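About Wandmont

Wandmont helps small labs, colleges and workshops plan what to buy when they want a robot that can do household jobs. We started with one question from a school that had a grant and no idea how to spend it, and we've been happily stuck on the subject ever since. We don't sell arms, grippers or software. We help people work out which ones they need, in what order, and what the whole thing will cost by the end of the second year.

Most of our planning happens in simulation before a purchase order goes anywhere.

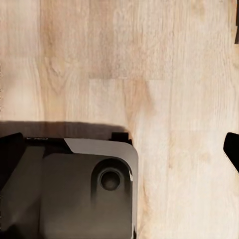
Page last changed: September

We love this part of the job! A simulated kitchen lets a team try two grippers on the same afternoon and argue about them properly, with something on the screen to point at. A gripper that looks great in a catalog may be far too bulky once it's down among the cabinets. Finding that out early costs a few hours of computer time, and the money stays in the budget for something better.

What we look at first

Every plan starts with the jobs. Clients send us a list, usually too long (we like the long ones), and we go through it together and mark what has to work in year one. Then we look at reach, payload, floor space, power, spare parts and the hours somebody will spend keeping it all running. That last line is the one most often missing from the budgets we're sent.
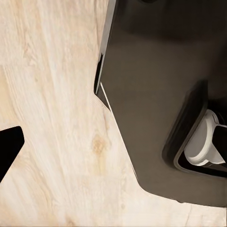

Spare parts get their own page in our plans. We ask suppliers for a price on every piece that wears or cracks, and for how long each one takes to arrive. Housings matter here as well: a part tucked down in a recess, like the white one with the flared rim, goes on our list with a note to ask how you get at it and whether you need a special tool. A fingertip set might be $20 and a replacement wrist $3,000, and a good plan has room for both.

Our planning workbook is called Nanix. It began as a messy spreadsheet and now has 337 lines, covering everything from floor anchors to software renewals. Nobody fills in all of them. You pick the ones that fit your project and hide the rest.

Kitchens are our favorite

Kitchen projects make up a big share of our work, and they're wonderfully fussy. Knobs, doors, handles and soft things like towels all ask something different of a hand, and the gripper that's good at one is often clumsy with another. So we price the tool changes too.
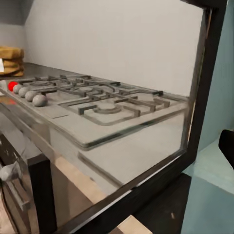
Fahy wrote to us after their first plan and said the most useful thing in it was the list of what to put off, and that they'd have bought the second arm a year too soon. We were so pleased with that note that every plan now has a "not yet" column.

Rooms get the same treatment as machines. With Bravoda we went through a full kitchen layout, comparing a fixed mount with a mobile base and working out how much open floor each would need. A cooktop and oven on one stretch of counter and a big refrigerator at the end of it make for a lot of travel, and travel decides a surprising amount of the price.

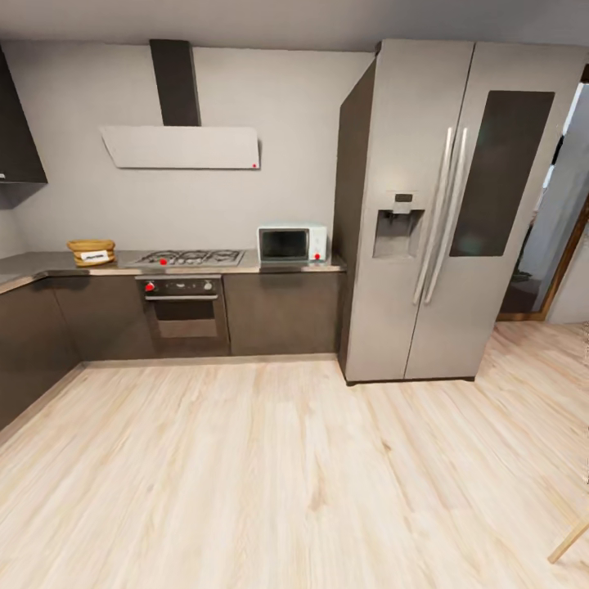

Working with us

A first call is free and there's no form to fill in. Bring your job list, a rough budget and a floor plan if you have one. A short review of a plan you've already written is $200, and we send it back with comments in the margins. We take calls on Monday afternoons.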